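Hi Casimiro,

You asked for the short version this time, so I'll try! December went mostly into the Stiltier trial kit, the head-worn camera set we're reviewing for the robot training work. Quick reminder of the deal: Sturner rents us 2 kits for 800 a month, and before we sign for the full year I'm supposed to tell you if the recordings are good enough to teach a robot from.

So far I like it a lot. We have 620 clips in, mostly soft stuff that bends and slides around (mats, towels, sheets), which is exactly where our old fixed cameras let us down. The headband is comfy, it starts up fast, and Julián Urquijo got through a whole morning at the Draltthorpe room without fiddling with it once. The upload tool is another story. It choked on the first 100 clips and I had to send them again by hand, which ate up an afternoon I'd promised to the labeling guide. I've written to Sturner and they say a fix is coming. We'll see.

The best thing for us is how well it catches the hands. With mat rolling I really wanted fingers and thumbs in view while the roll is being pushed along, and the kit does that nicely.

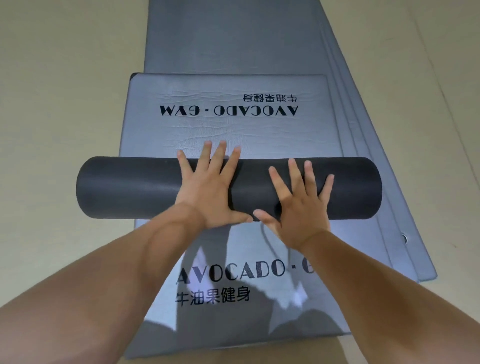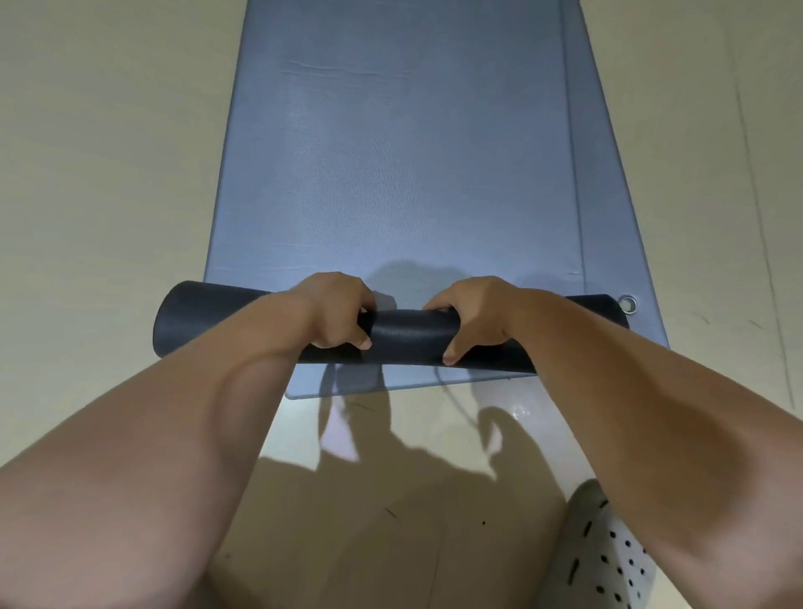
Shadows are my one real worry, and I'd like to try a softer light before we record the next set. Alarcón has a couple of lamps we can borrow, so that shouldn't cost anything. I also want to ask Sturner if the view can be tilted down a touch for floor work, because everybody ends up with a sore neck by lunch.

Money is fine, no surprises. What I need from you is a yes or no on keeping both kits through the spring. My vote is yes, provided the upload fix shows up before the next invoice. I'll send the labeling guide as soon as Julián has read it over.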